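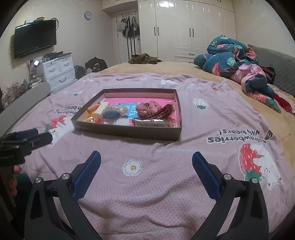 Waffle blanket shrinks more in length than in width. Can it be recovered?

Clerkgate Home Help > Laundry and Textiles
Asked Dec 7, 2024
Viewed 243 times
3 answers

I have a cotton waffle blanket, queen size, label says 100% cotton, machine wash warm, tumble dry low. Bought in June, washed once a month. After the most recent wash it is 12 percent shorter than when new, but the width has barely changed. Before this it had lost a little length in the first wash and then stayed stable.

The washer is a front loader, an Aquino with the older control panel. Normal cycle, warm, high spin. The dryer was set to medium by mistake and ran for the full timed cycle — the load was only the blanket and two pillowcases, so it was probably dry well before the end.

Two questions. Why is the shrinkage so uneven? And is there a way to get the length back that does not involve conditioner or vinegar? I have read both suggestions many times with no explanation of what they are supposed to do.

Answer 1 (accepted)

The uneven shrinkage is normal. The lengthwise yarns (warp) are held under tension on the loom and often during finishing too. Water and agitation let them relax, and the cloth gets shorter. The crosswise yarns are usually under less tension, so there is less to give back.

Waffle weave makes it worse. The cells are formed by long floats, and when the cloth relaxes the floats pull in and the cells get deeper. Part of your missing length is now in the thickness of the blanket. That part is recoverable, at least for a while.

Procedure:

1. Soak in lukewarm water until wet all the way through. No detergent.
2. Spin on low. It should be damp and heavy, with no dripping.
3. Lay it flat on a clean sheet on the floor, or over two drying racks pushed together.
4. Pull lengthwise by hand, starting at the center and working outward a little at a time. Pull on a wide handful of cloth. Do not pull on the hem, the stitching will go before the fabric moves.
5. Measure along both edges and down the middle. Adjust until they agree.
6. Leave it flat until fully dry.

Do not hang it from one end. The wet weight will stretch it, but mostly near the line, and you will get a wavy edge.

Expect to recover half or a bit more. It will pull in again at the next wash, so repeat step 4 each time or accept the new size.

Answer 2

Conditioner coats the fibers so they slide more easily. That is all it does. Vinegar does nothing for shrinkage. I used the Carnenel rinse on a waffle throw and could not measure any difference against plain water.

For the dryer: low heat, 40 minutes, take it out while the thick parts are still slightly damp and finish it flat. Tumbling after the cloth is dry is what cost you the extra length.

Answer 3

Same thing happened with mine from the Gosville outlet. I gave up and bought the next size up.

Comment on Answer 3: Size up helps only if the new one is cotton too and you plan for the loss. A polyester blend would hardly move.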